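We use cookies to remember your reading preferences and count visits. Accept all | Manage settings

Shopping for grippers when you've never bought one

I went to Drendham in January with a notebook, a winter cold and a budget I was pretty proud of. By lunch I'd crossed out most of it. I run the money side of a small automation project, and until then I figured buying this stuff was like buying a copier: you pick the nice one, you haggle a little, you sign. Hand-held grippers are a different animal, and I came home with a lot more questions than I'd packed!
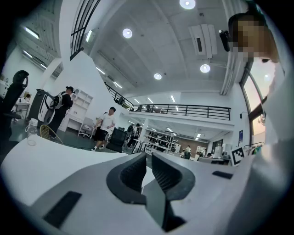
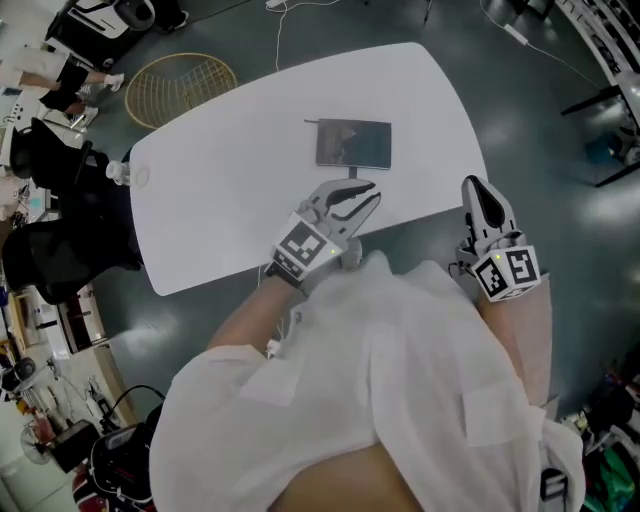

Hand-held grippers at work. In the second picture, each one carries a white marker cube.

My first mistake was budgeting by the gripper. I had one line on my sheet that said "grippers" and a number next to it, and I felt very grown up about it. But people use these things in pairs, one for each hand, so right away the line doubles. Then there are the marker cubes. I'd left those off completely (I honestly thought they were packaging when I saw them in a catalog), and if your setup tracks position that way, you need them on every unit, printed cleanly, plus spares for when a corner gets scuffed.

So my new rule is to price a station. A station is whatever one person needs to work a full morning without getting up to borrow something. For us that meant a pair of grippers, the cubes, charging gear, a table, a decent chair and a box of things to pick up. We planned on five stations. Once I'd priced one properly I could multiply, and the total was ugly but at least I believed it.

Let me talk about finger pads for a minute, because I have become the kind of person who brings them up at dinner. Pads are the part that touches everything, and they wear. Ask what a replacement set costs before you ask about anything else. Desmet quoted us 275 dollars for a mixed bag of pads and screws, which made me laugh out loud on the phone, and then I did the math on what a day of people sitting around would cost us and stopped laughing. We bought the bag. Koltby wanted less for theirs but would only ship with a full order of new grippers, and I didn't want more grippers, I wanted pads.

I'd also hold back 20 percent of the equipment money for the first few months and refuse to say what it's for. You'll find out soon enough. Ours went to power strips, longer cables, a second set of chargers and a label maker — I love that label maker more than I should.

Then there's the room. I'd assumed the room was free, since we already pay rent on it. Well! You need floor space for people to walk past each other without bumping an elbow, and you need lighting you can live with. Before you order anything, take a roll of tape and mark out your tables on the floor, full size, chairs pulled back. We did this and lost a whole station on paper, then got it back by moving a cabinet I'd sworn was staying put. Check your outlets while you're down there. Ours were all on the wrong wall, of course.

Should you rent? I went back and forth on this for weeks. Pleton offered us a 25-week lease with repairs included, and I liked the repairs part a lot. The monthly price was higher than I wanted, but somebody else would be on the hook when a finger snapped. We ended up leasing two stations and buying three, and that split has been fine. If I were starting again I might lease them all for the first stretch, just to see which parts we wore out, and buy after that. Read the return terms slowly, though. One quote we got counted scratches on the casing as damage, and these are tools people hold all day, so good luck with that.

One more thing I'd do early is get the people who'll hold the grippers into the decision. I picked by spec sheet. They picked by wrist. We had a loaner pair in for a few days, and the feedback was blunt: too heavy at the front, trigger too stiff, where do I put it down? That last one had never crossed my mind, and now there's a line on my sheet for stands.

My sheet has 20 lines these days. The original had four, and one of them was coffee. I kept the coffee.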